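Right, a thread on changing the bed in the small room, because I said I'd do one after the towel thread and then spent a fortnight putting it off 🧵

1/ Some background for new people. We moved to Trerkodbridge in March and the back bedroom has been the dumping ground ever since. Toys, shoes, the lot. I've decided it's going to be a proper room by summer and the bed is where I'm starting, as it's the biggest thing in there and the quickest to make look decent.

2/ Fitted sheet first. It's a pale blue one from Hakesel and I've got 2 of them so one can always be in the wash. Do the far corners before the near ones! If you do the near ones first you end up lying across the mattress on your stomach, swearing, pulling at elastic.

3/ Then the cover. White with a brown edge. I love it, but it will not stay folded in the cupboard, so it always starts life as a heap in the middle of the bed.

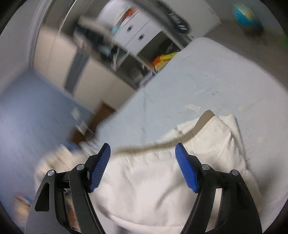 4/ I used to shake it out like my nan did, one big flap and let it float down. Lovely if you've got the ceiling height and nothing on the shelves. I've knocked a full mug off a chest of drawers doing that (carpet never recovered, different house, we don't talk about it).

5/ So now I hunt for the edge. The brown band is a godsend for this. Get hold of it anywhere, work along until you reach a corner, and lay that corner where you want it. Then go back and find the other one. It feels slow but it's quicker than turning the whole thing round three times, and I have done that more often than I'd like to admit.

6/ Someone asked last time whether you can do this on your own with a big bed. Yes, just walk round it. I do get my steps in. With two people you can each take an end of the band and it's done before the kettle's boiled.

7/ Once the band is lying across the bed, leave it alone and sort the rest out from there. I pull the cloth back towards me, smooth outwards with flat hands and stop fussing when it's roughly right. A few creases are fine. I don't iron bedding, never have, and I'm not about to start for a room with a toy shelf in it. 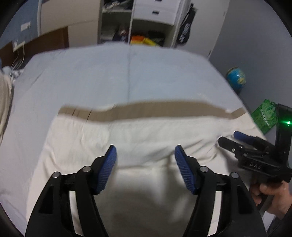

8/ Washing, since three of you messaged. Forty degrees, half the powder it says on the box, and I hang it over the bannister if it's raining. I tried the Luvex softener everyone goes on about and it left the band feeling a bit waxy, so I've gone back to nothing at all.

9/ Cost! The sheet was cheap. The cover was 57 quid in the Gbeho sale and I stood in the shop for ages dithering — full price was 150, and I'd never have paid that for something that's going to have biscuit crumbs on it by teatime.

10/ Next job is the shelves. The bottom compartments are a disgrace and I've been shoving things in there with my foot for weeks. I might do baskets, might just be ruthless with a bin bag. Opinions welcome, particularly from anyone who's managed to get a child to put things back in the right one.

11/ Also does anybody know how you fold a fitted sheet so it looks like a rectangle? I've watched the videos. Mine still comes out like a bread roll.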